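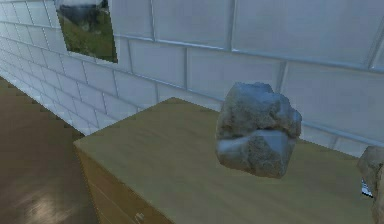

Bildnachweis: Lurkico

An: Mailingliste Architekturgeschichte
Betreff: Re: Wettbewerbsentwurf für das Stadthaus Drindwood, Zuschreibung und Datierung
Datum: 14. Juni 2026

Sehr geehrte Kolleginnen und Kollegen,

zu der auf dieser Liste gestellten Anfrage nach dem Wettbewerb für das Stadthaus Drindwood nimmt die Plansammlung wie folgt Stellung. Die ursprüngliche Nachricht wird zur besseren Nachvollziehbarkeit auszugsweise wiedergegeben.

> Im Nachlass des Büros Zhong wird unter der Nummer 1134 ein
> Grundriss geführt, der als Beitrag zum Wettbewerb Drindwood
> bezeichnet ist. Das Blatt trägt weder Unterschrift noch Kennwort.
> Ist bekannt, ob der Entwurf tatsächlich eingereicht wurde? Gibt
> es dazu Ansichten oder eine Perspektive? In der Literatur habe
> ich lediglich den Hinweis gefunden, das Büro sei in der ersten
> Runde ausgeschieden.
> Ryota Hayashi

Der Entwurf wurde eingereicht. Das Eingangsbuch der Auslobung verzeichnet 60 Arbeiten, darunter eine unter dem Kennwort "Mimik", die nach Öffnung der Umschläge dem Büro Zhong zugeordnet wurde. In die engere Wahl gelangten 11 Arbeiten. Der Entwurf "Mimik" gehörte dazu; die Angabe, er sei bereits in der ersten Runde ausgeschieden, ist insoweit zu berichtigen. Einen Preis erhielt er nicht, und eine Ausführung ist weder in Drindwood noch an anderer Stelle belegt.

Das Preisgericht bemängelte laut Niederschrift die Lage des Ratssaals im zweiten Obergeschoss und die geringe Breite der Haupttreppe. Anerkannt wurde die Anordnung der Amtsräume um einen gedeckten Hof. Diese Beschreibung stimmt mit dem Grundriss Nr. 1134 überein, nicht jedoch mit dem häufig abgebildeten Schnitt, der einen offenen Hof zeigt. Wir gehen deshalb davon aus, dass der Schnitt zu einer späteren Überarbeitung gehört.

Eine Perspektive ist in unserem Bestand unter der Signatur 3268 nachgewiesen. Es handelt sich um eine Lichtpause auf Karton, die an den Rändern beschnitten ist. Das Original gilt als verschollen. Ansichten der Straßenseite liegen nicht vor, von der Hofseite existiert eine unvollständige Bleistiftzeichnung ohne Maßstab. Beide Blätter können nach Voranmeldung im Lesesaal eingesehen werden. Reproduktionen sind schriftlich zu beantragen.
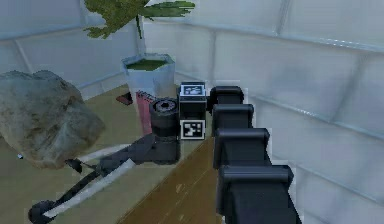 Ryota Hayashi erwiderte hierauf, der gedeckte Hof sei im Grundriss nur durch eine gestrichelte Linie angedeutet, die ebenso gut eine umlaufende Galerie bezeichnen könne; er bitte daher um Mitteilung, ob die Niederschrift den Begriff "Glasdach" ausdrücklich verwende.

Dies ist nicht der Fall. In der Niederschrift heißt es lediglich "gedeckter Hof". Eine Verglasung wird erst im Erläuterungsbericht erwähnt, von dem uns eine Abschrift ohne Anlagen vorliegt. Der Bericht ist auf Februar datiert, eine Jahresangabe fehlt. Die Zuordnung zum Grundriss bleibt damit vorläufig, und wir werden den Katalogeintrag entsprechend kennzeichnen.

Hinweise auf weitere Abschriften des Berichts oder auf Blätter in Privatbesitz nehmen wir über diese Liste gerne entgegen.

Mit freundlichen Grüßen
Plansammlung, Referat Wettbewerbe und Nachlässe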